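The Junk Drawer, and Other Places We Keep the Past

The Namik Street swap is back on 27 Oct 2022, and once again the committee-free, rule-light premise holds: bring what you don't use, take what you think you will. Last January's swap moved 183 items, of which I personally took home 15 and brought back 5. I consider this growth.

Cords first

Every household has a clump of cords that came with something. You no longer own the something. You keep the clump through two moves and a divorce, on the theory that the day you throw it out, a man will knock on the door needing that exact plug. My own clump has lived in a Satus shoebox for so long that my daughter assumed Satus was a brand of cord.
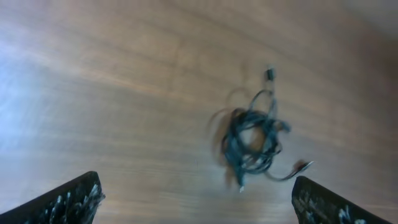

Tables second

Furniture is welcome if two people can carry it and at least one of them is you. Please wipe it down. Please also resist telling the next owner about every Thanksgiving it has seen. Last time a perfectly good dining table went unclaimed until four o'clock, mostly on account of its biography. A table with a bit of shine left on it will find a home without your help. 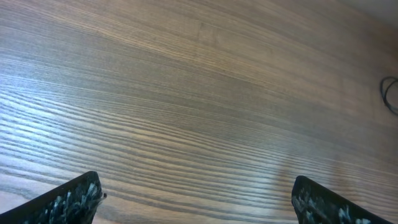 Things that will not be accepted

Mattresses, paint, anything from the Jodeck bread machine family, and encyclopedias. I know the encyclopedias were expensive. Mrs. Makowska's set is still in my hallway, where it holds up a fern and has been consulted once, by the fern.

If you aren't sure whether something counts as junk, ask a relative who doesn't live with you. They have been waiting years for the question.
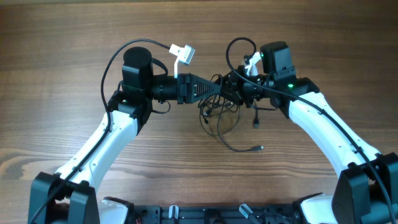 Necati Oral writes that the ban on bread machines is "pure snobbery," that his has worked since the day he got it, and that he plans to bring it anyway, along with a loaf. The loaf will be accepted.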